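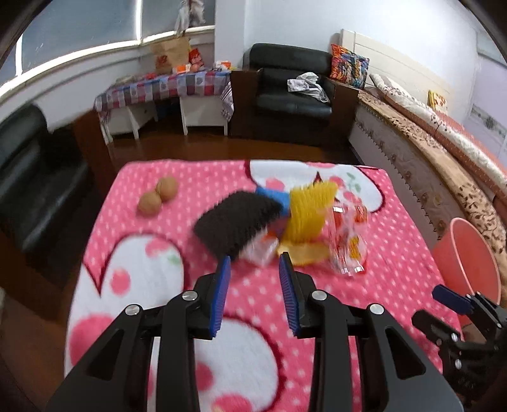

The Tilley hand gripper is a two-jaw parallel gripper carried by a person and used in pairs to record household handling work for robot training. It was first put together by Covedis as a bench tool and later reworked by Jeferson Camargo at the Potstead workshop, mainly to make the jaws easier to service. A pair is called a set. Most of the upkeep described in this article applies to any hand gripper with a four-pivot linkage.

Construction
Two finger blocks, each on an inner bar and a wider outer arm. Four pivots per gripper. The inner bars keep the finger faces parallel as the jaws close, the outer arms carry the load. Pads are ribbed rubber, held by a screw from behind. Camera sits above the linkage and looks down past the fingertips, so both pads stay in view through the full stroke.

Setup
Done at the start of each session, takes 6 minutes for a set once the operator knows it.
Wipe pads with a damp cloth, let dry. No alcohol, it hardens the ribs.
Open and close fully, 2 times, slow. Feel for grit.
Check that the jaws meet flat. A gap at the tip means a loose inner pivot.
Clean the lens last.
Start both recorders, then tap the fingertips together in view of both cameras. The tap is used later to line up the two recordings.

Use in clearing tasks
Table clearing is hard on the pads. Wrappers are slippery and thin, peel leaves juice in the ribs, and soft cloth under the items gets pinched along with them. Bastos practice is to place the bin beside the table and bring each piece over the rim before letting go. Bulky pieces are gripped across the middle, flat film by a raised corner. Sticky waste is left for the end of a run where the task sheet allows.

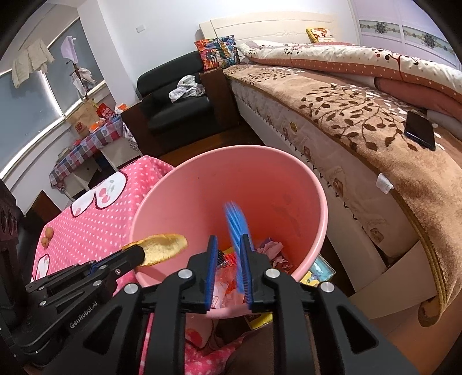 Clearing waste into a round bin. The gripper at left holds a piece of peel.

Pad care
Pads are swapped as a pair, never singly, becuase a new pad against a worn one shifts the closing point. The Potstead log gives a service life of 369 recorded sessions for blue pads used on mixed work. Shorter with food waste. Sugar residue is the usual cause of a pad that grips and then won't let go; warm water and a soft brush, working along the ribs.

Pivot repair
Slack in the linkage shows up first as a rattle on opening. Take the load off the jaws, back out the pivot screw, check the washer, refit with a drop of thread lock. Tighten until the arm just drags, then back off a hair. Overtightened pivots wear oval and the arm has to be replaced. Sille Bundgaard's repair notes list 589 pivot jobs, most of them on the inner pair. She also advises marking screw heads with paint so that movement can be seen at at glance.

Storage
Jaws open, pads not touching. Closed storage leaves a set in the ribs. Lens cap on. Keep sets together, the two recorders are matched.

See also
Parallel linkage
Hand-held data collection
Thread-locking fluid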